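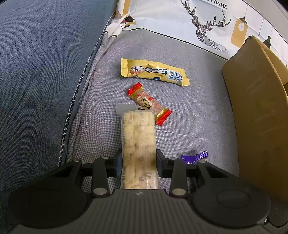 The equipment request for the spring round goes in at the end of March, and the gripper line is the part people have been asking about. Zdenka Halilović has been through the quotes from Koltard and Cattaneo, and most of what follows comes from her notes.

We are asking for a second pair of hand-held grippers, a box of spare finger pads and a bigger disk. We are not asking for an arm this time. The arm stays on the list for next year, when the Villico bench is free and the electrical work is finished.

Koltard quoted 3541 dollars for the pair, with the case and one set of spare pads. Cattaneo came in at 3000 even, without the case and with pads sold separately. Once you add the pads and a case to the Cattaneo quote, the gap nearly closes, and Koltard ships sooner. Zdenka's preference is Koltard. The one thing against them is the return policy, which runs from the shipping date and leaves us very little time to test.

Pads deserve their own line in the budget. Last year they came out of general supplies and we ran short twice. Small packaged goods are hard on them: crimped wrapper ends, foil, and the thin film on snack bags. A bag of puffs needs a light squeeze and a flat wrapper needs a firm one, so the operators change their grip all day. The request has 600 dollars for pads and small parts, and anything unspent in September can be moved to cables.

Storage is the other cost that keeps growing. Every session from the Tradilov work is kept in full until it has been reviewed, and the review is behind. Deleting early would save money on disks and lose us recordings we may have to make again. Please don't delete anything from the shared drive to make space – write to Zdenka first.

The snacks and sweets go under consumables. Keep the receipts, and buy mixed shapes: small twisted or crimped candies, soft bags with air in them, flat sachets, a few stiff packets. A case of one product is cheaper per piece but gives us the same grasp over and over. Opened food can't be claimed.

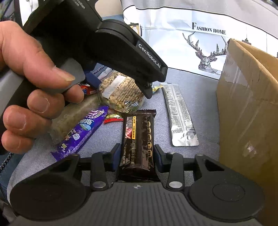
Why buy a second pair when the first one still works?

The first pair is booked on most days, and when one side goes for repair the whole pair is out. A two-handed session needs both. With a second pair we can keep one at the Villico site and stop carrying the case back and forth, and a broken trigger won't cancel a day's bookings.

A few people asked whether we could rent. Cattaneo does rent by the week, and for a single project that would be the cheaper way to go. We logged 58 sessions last year and expect more this year, so the rental total would pass the purchase price before summer. Renting still makes sense if you need extra units for a short stretch. Put it in your own project budget and tell us the dates so that the bookings don't clash.

Training time is in the request too, as staff hours. New operators get a half day with someone who has done the work before. They start with boxes and stiff packets on a hard table, then go on to soft bags on cloth, where things sink and slide and the fingers catch the fabric if you come in too low. Please count those hours when you plan a project. They were left out of two plans last fall and both ran over.

If you want anything added to the order, send the part, the supplier and the price to Zdenka before the Saturday cutoff. Requests without a price will be held for the next round. Projects that share the pads should say so, and the cost will be split by bookings.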